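The Bun Under the Dome: Speaker Notes
Food evening at the Skovus hall, July. 19 minutes, then questions.
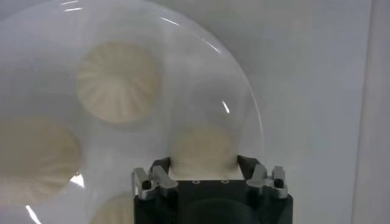 Opening (slide stays up, let them look)

Good evening. Four buns, one plastic cover. I have been given 19 minutes on this and I asked for more.

Pause. If they laugh, fine. If they don't, carry on as though it wasn't a joke.

Say: look at the pleats on the bun near the top. Fine ridges, all running out from one point in the middle. My own buns have pleats too, in the sense that a dropped umbrella has pleats.

The cloudy lid

Ask who owns a clear lid. Ask who owns a clear lid that is still clear. Hands should go down.

My own is a Hirkitz, bought because the box promised I could watch my food cook. For the first minute I can. Then it steams up and I am watching weather. I have learned to use a timer and leave it alone, after years of lifting the lid to check and letting all the steam out into my face.

Mention the drip. A domed lid sends some of the water down the sides. A flat lid drops it straight onto the buns, and you get wet spots that look like a skin complaint. With a flat lid, wrap it in a dish towel and tie the corners up on top, well away from the burner.

Spacing

Back to the slide. There are gaps between the buns. Leave gaps. I once put 9 in a steamer meant for far fewer and took out a single bun with 9 fillings.

Paper squares underneath. I skipped them once to save trouble and left the bottoms behind in the basket.

Pleating (bring the dough, check it hasn't risen out of the bag)

Roll the edge thinner than the middle. Thumb stays put, finger does the walking. Turn the bun as you go. Pinch the top shut, and then pinch it again.

The woman at the Santoso counter told me it takes 50 ugly ones before you make a decent one. I am past 900. I have not been back to discuss it.

Do one live. Talk while doing it so they watch my face.

Reheating

Steam them again, a few minutes from the fridge. The microwave also works if you cover them with a damp paper towel and eat them immediately, standing up.

Questions

Someone will ask about freezing. Yes, after steaming, once they have cooled.
Someone will ask if the Oketti flour is worth the money. Say it's a nice bag.
Water for me on the left side of the table. Hand towel. Collect the dough before leaving.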